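Teaching suturing by teleoperation: keep the regrasps in or cut them out?

Mechthild Ortner
2025-01-15
Hi all! I'm driving two instruments from a console and recording the runs so our policy (we call it Petska) can learn interrupted stitches from them. We have 1,698 clips so far, and my hands are the slow part. I fumble, let go, regrab, all of it. Do you trim that stuff before training?

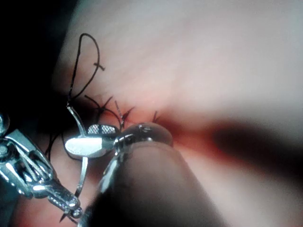
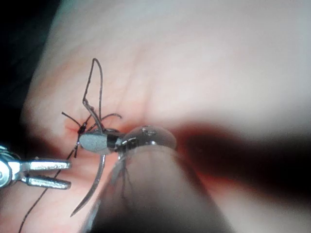
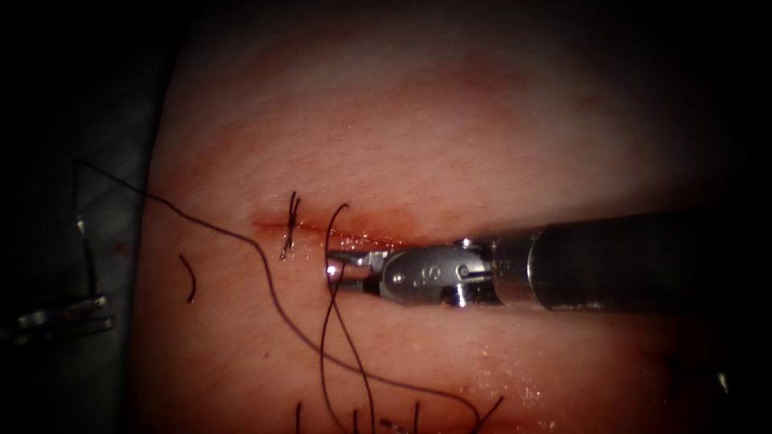
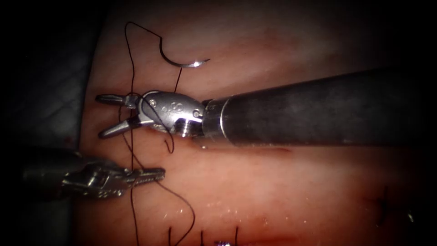
Black suture on tissue, two instruments. In the last one the needle is lying on the surface.

Kamil Tóth
Keep them! I trimmed all of mine the first time (35 operators, took me most of November) and the thing had no idea what to do with a needle it wasn't already holding. Your last picture is just what I'd want in there, needle down, jaws open, thread around them. Cut the dead time when you're sipping coffee, but leave the regrabs alone. I'd also label each clip by phase, so needle pass, wrap, pull, cut. Boring job, but you can do it in Borero with the keyboard shortcuts and it goes pretty fast.

Radoslava Slanina
Depends on your policy I guess. We had 2,000 and it was fine.

Dušan Hubáček
Mostly with Kamil, except I drop any run where the operator gave up on the stitch. Also check that your wrist and fixed cameras share one clock, ours drifted and I lost a week to it.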